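Home - Topics - Cell culture - Imaging - Ask - Log in

Do I really need the pricey mounting medium for F-actin?

Catus_bench
Our supplier says phalloidin staining fades within days unless we buy Brovell mountant. I doubt it. We stain fixed macrophages with phalloidin at 1:1000, 3 washes, and until now we've used home-made glycerol mix.

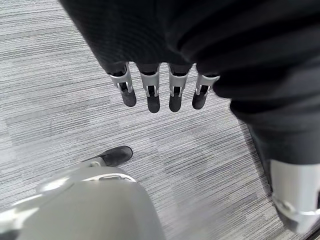

The slides look fine the next morning, and I haven't seen a side-by-side from anyone who isn't selling the stuff. Has anyone tested it?

Mrema
We did, in May. 3 coverslips each, same exposure. I couldn't tell them apart at a week, which is a small test and I wouldn't publish it. Fading under the lamp was a bigger problem - close the shutter between fields.

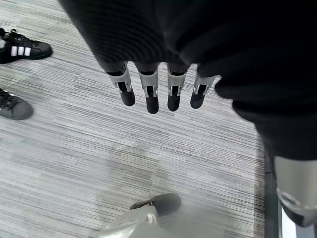
Does it matter how long the slides are stored?
Past a week, probably. Keep them dark at 4 degrees and image early, whatever the bottle promises.

tarkton_user
just buy it, everyone does. 40 slides a bottle

Catus_bench
"Everyone does" is how we ended up with the last kit. I'll run my own comparison first - old mix against the sample bottle, with an unstained control.
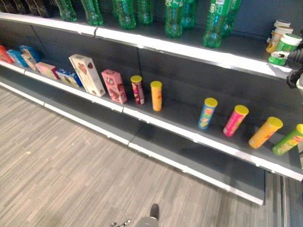 Bottles on a shelving unit

Last updated: 2026-03-26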